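I finished the last episode of *Nunddale* a little after midnight, and then I sat there through the whole credits like I was waiting for somebody to come out and hand me my coat. It's been a long while since a TV show did that to me! I'd watched it the way I used to watch things when I was a kid, one episode a night, with the lights down and no phone (the phone was in the other room, under a cushion, and I only went to get it once).

If you haven't come across it, it's a family drama in eight parts about a small-town radio station that's about to be sold. Saoirse Cronin plays Maeve Porier, who inherits the place from her father along with his debts and his very grumpy morning host. I'd only seen her before in *Clanderell*, the one with the lighthouse, where she had maybe ten lines and spent most of the time getting rained on. She gets a good deal more to do in this one, and she's wonderful at it. There's a bit in episode three where she has to read the school closings on air right after getting bad news, and her voice goes a tiny bit flat on one of the names, and then she just keeps going. I rewound it twice.

My sister gave up after the second episode and I do understand why. It's slow. The whole subplot with the Georgiou brothers and their car dealership could have been trimmed by half, and I never did work out which of them was supposed to owe money to the other. But I'd ask her to try again from episode four, when the station starts its all-night fundraiser. They need 2,000 dollars by morning to keep the transmitter running, and by three o'clock they have 839, and most of that came from one man who keeps calling in to request the same polka.
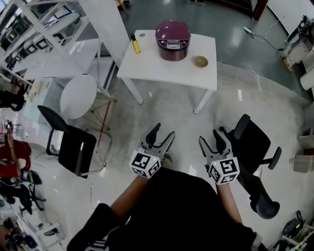

The polka man is my favorite thing in the whole show, and we don't even see his face until the finale. He's 82, he used to play the accordion at weddings, and he has opinions about every single record in the station library. I won't spoil what happens when he finally walks in the door, but I'll say I had to get up and find a napkin.

I'm less sure about the ending. Maeve's decision about the sale comes very fast after so many hours of her turning it over, and I'd have liked one more quiet scene with the morning host before she drove off – he's been such a pain to her for so long that I felt the two of them had earned it. Maybe they're saving it for a second season. I haven't heard a word about one, and I'm trying not to go looking every day.

In the meantime I've started *Clanderell* over from the beginning, for the rain.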